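Imprimir | Enviar por correo electrónico

Agarre de dados en simulación con cámara de muñeca gran angular
Informe de proyecto. Autores: Nuno Louro y Hemi Bright. Tutor: Lahcen Nasr 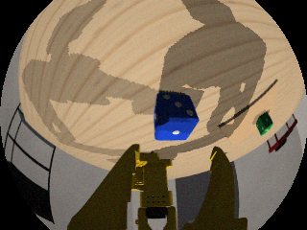 El objetivo del proyecto era comprobar si una política entrenada solo con imágenes simuladas puede elegir el dado correcto y colocar la pinza sobre él. Partimos del simulador Garach, que ya se usaba en el laboratorio, y le añadimos un modelo de lente con distorsión fuerte. El borde de la mesa redonda sale muy curvado y las esquinas quedan en negro, así que decidimos no rectificar las imágenes y entrenar directamente con ellas. La dificultad principal es la escala: el dado azul, cerca del centro de la mesa, ocupa bastantes píxeles, mientras que el verde, más alejado, se ve mucho más pequeño y sus puntos se distinguen peor. Las sombras tienen bordes escalonados porque bajamos la resolución del mapa de sombras para acelerar el render.

Método

Generamos 2.526 episodios. En cada uno se cambian la posición de los dados, la dirección de la luz y los objetos del fondo. De ellos reservamos 41 para ajustar parámetros, que no se usaron en el entrenamiento. La red recibe una imagen y el color pedido, y devuelve el desplazamiento de la pinza. Declan Henare programó el generador de posiciones y nosotros el resto.

Resultados

Con el dado pedido en la zona central, la política acertó en el 85 % de las pruebas. Cerca del borde de la mesa el resultado fue peor y muy variable entre entrenamientos. El fallo más frecuente fue detenerse antes de llegar al dado. También hubo casos en que la pinza se dirigió a una mancha de sombra oscura, sobre todo cuando se pedía el azul.

Aumentar el número de episodios ayudó hasta aproximadamente 2.000; a partir de ahí la curva casi no se mueve.

Trabajo pendiente

Falta repetir las pruebas con sombras de mayor resolución y medir el error por distancia al centro de la imagen. El paso al robot real está previsto para diciembre.

Contacto: Grupo Kavarach | © Grupo Kavarach | Volver arriba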